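Tremesholm

Tremesholm is a small intentional community on the edge of a lake, where families of different faiths and languages have chosen to live side by side and share a good part of their daily lives. It grew out of a long friendship between two households, the Civettis and the Issas, who bought the old farm together and then – rather to their own surprise – found that other people wanted to join them.

The land covers 9 hectares and is held in common, though every family has its own front door and, just as importantly, its own kitchen.

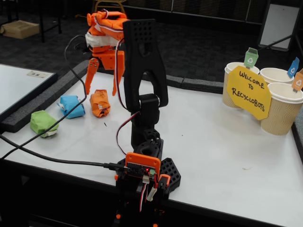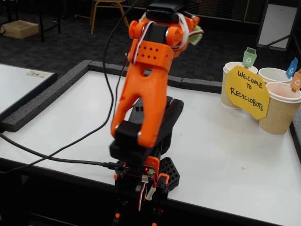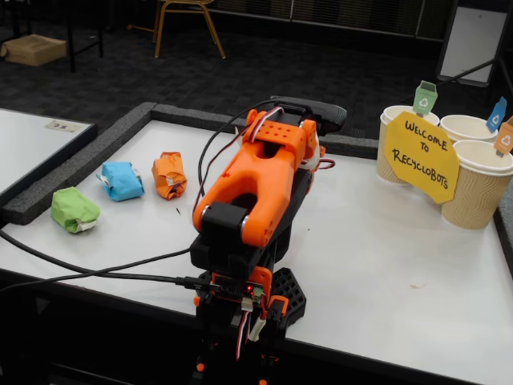

Ebise Demissie

Decisions are made at an open meeting, which anyone over the age of twelve may attend, and which can go on well past supper when the subject is something dear to people's hearts, such as the orchard or the noise from the workshop. The village school teaches in two languages, with two teachers in each class, and takes in children from nearby Plullberg as well.

Every April the community holds a spring fair, with bread, music and a great deal of talking, and as many as 2,000 visitors have come in a single year. Guests who would like to stay longer can ask for a room in the former dairy.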